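Nalance Handheld Running Bottle: a season's worth of thoughts

Reviewed by Lyle Obi
July 23, 2022

I should start by saying that I never wanted a handheld bottle. For years I ran with a belt, the sort with two little flasks that bounce against your hips, and before that I simply went thirsty and drank out of the tap in the park at Aststead like everybody else in the club. Then my belt gave up (the buckle went, halfway round a long training run, and I carried the whole thing home over my shoulder like a dead cat) and my friend Jhair Mosquera pressed his spare Nalance on me and told me to stop moaning and try it. That was in the spring. I bought my own within the fortnight, and I've now taken it through one half marathon, one very hilly trail race and more slow miles along the canal than I care to add up.

So, what do you get? It's a soft-sided bottle in a stretchy sleeve, with a strap that goes over the back of your hand and a small zipped pocket on the outside. The strap is the clever bit. You pull it snug and the bottle just stays there, so you don't have to grip, and after a mile or two you stop thinking about your hand altogether. I had been told that carrying something on one side would throw my running out and give me a sore shoulder, and I did feel it a little in the first week, but swapping hands every couple of miles sorted that and now I do it without noticing.

The pocket is smaller than it looks in the shop. It will take a door key, a folded note and two gels if you're firm with it. It won't take a phone, or at least it won't take mine, and I did try quite hard. If you always run with your phone you'll want to look at something else or put up with an armband as well, and at that point you may start to feel like a packhorse!

Drinking from it is easy enough. You bite the valve and squeeze, and it gives a good mouthful even when you're puffing up a hill. My only grumble is that the last bit of water never wants to come out, and you end up tipping your head back and squeezing away like someone playing the bagpipes.

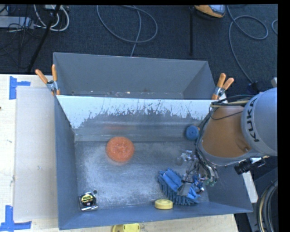 The real test for me was the Bidell Half in June. It's a lovely race if you don't know it, out through the villages and back along the river, with a nasty little climb just before the finish that they leave off the profile on the website. There were 3851 of us on the start line and it was already warm when we set off. The first water table had a queue you could have read a newspaper in. I sailed past it feeling terribly smug, with my own bottle in my hand, and I reckon that alone was worth the money. I filled up once, at the fourth table, and here I do have to mark it down a touch: the cap is narrow and stiff, and with sweaty fingers it took me three goes to get it off and another two to get it back on straight. A kind marshal held my sunglasses while I fought with it. If you're chasing a time you won't enjoy that part. I wasn't chasing anything, as my wife pointed out when I came in.

The trail race was a different sort of day altogether, steep and muddy, with a couple of stiles and one stretch where you really want both hands. I found I could put my palm down on a rock with the strap still on, though I wouldn't say it was graceful. On that kind of ground I think I'd rather have a vest, and most of the people in front of me (there were plenty) were wearing one.

Washing it is the dull bit. Plain water is no trouble, but if you use any sort of sports drink you have to rinse it the minute you get home or the valve goes sticky and starts to smell of old orange squash. The sleeve comes off and can go in the machine with your kit. Mine has been through 17 washes by my wife's reckoning and the stitching is all still sound, although the printing has nearly gone from the strap.

Jhair, for what it's worth, has since gone over to the Shakya bottle, which has a wider cap and a stiffer body. I borrowed it for a 6 mile loop to be fair to both. Filling it is much nicer, I'll give him that, and he never misses a chance to say so. But it sloshes, and the strap rubbed the base of my thumb, and I was glad to hand it back. He has bigger hands than I do, so perhaps that's all it comes down to, and I'd say try both on in the shop with some water in them if they'll let you.

One small thing about sizes. The Nalance comes in a small and a large, and I have the small. It does me nicely for anything up to an hour and a half, or longer if there's a tap on the way. Jhair's spare was the large and it felt like carrying a bag of sugar for the first few miles.

Comfort: 9 out of 10
Drinking on the move: 8 out of 10
Refilling in a race: 5 out of 10
Pocket: 6 out of 10

I'll be using mine again for the Aststead 10K in the autumn, where the only water table is at halfway and they usually run out of cups.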